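Tramthorpe Robotics Club
Pliteo Hand Gripper, Set-up Guide
Section 5: Recording a two-gripper table task

Read Section 4 (charging and pairing) before you start. You need two people, one for each gripper.

1. Clear the middle of the table. Items that are not part of the task can stay near the far rim, out of reach of both grippers.

2. Lower the window blinds. Direct sun on a white tabletop washes out the recording.

3. Turn on the left gripper, then the right. Wait for the light on each one to stop blinking.

4. Open Lurkimen on the club laptop and choose New Session. Enter the task number from the Poulain worksheet.

5. Squeeze each trigger fully 5 times. The jaw reading should go from 0 to 100 and back. If it stops short, see Error 1784 in Section 9.

CAUTION: Keep fingers away from the jaws during step 5.

6. Stand the task items upright in the center of the table. Leave enough space between them for one open jaw.

NOTE: For bottles and tubes, leave the caps on. Tall items go over easily, so bring the tips in low and from the side.
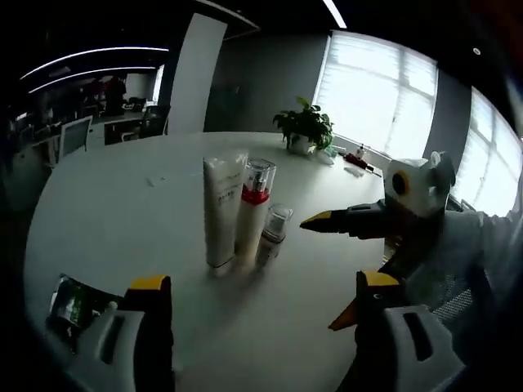 7. Agree on who moves first. The second person holds still until the first item has been released.

8. Press Record, wait 2 seconds, and begin. Close the jaws slowly until the yellow tips touch the item on both sides.

9. When the last item is in place, back both grippers away from the table and press Stop.

If an item falls, stop the recording, mark it Retry and go back to step 6. Do not delete the file.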